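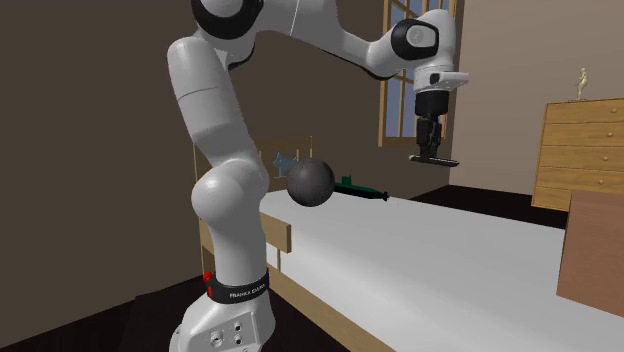 Figure 2. Simulated robotic arm with a parallel gripper, pointing down.

4.2 Requests for assistance and the time of response

After the flood of October, the regional authority of Nirthorpe asked for help from the neighboring countries through the common mechanism. The request was sent in the evening, and the first offers arrived before the next morning. In this section we look at how these offers were accepted, and why a part of them was never used.

In total, 16 teams were offered. They included water rescue units, field doctors and two groups with high-capacity pumps. The authority accepted nine of them in the first day. For the other teams the answer came late - in one case after the team was already sent home from its assembly point. Our interviews show that the delay was not caused by the border procedures, as it was assumed in the earlier report of Vasconcelos, but by the lack of a single contact person in Nirthorpe who could say yes or no.

The supply of equipment followed a different way. More than 400 beds and 300 blankets were delivered to the district of Plisum, where the schools had been opened for the evacuated families. The receiving office did not have a list of what was coming, so the trucks waited in the parking area of the stadium during the night. Fang (interview, 4/21/21) describes this night as the most difficult moment of the operation, also because the drivers did not speak the local language and the interpreters were with the medical teams.

Yee-man Fang, who coordinated the accommodation in Plisum, later proposed to register every delivery in Fastska, the system already used by the fire service. This proposal was accepted for the second phase. From that moment the waiting time of the trucks became shorter, but we can not separate the effect of the register from the lower number of arrivals. The costs of transport are treated in Section 4.3.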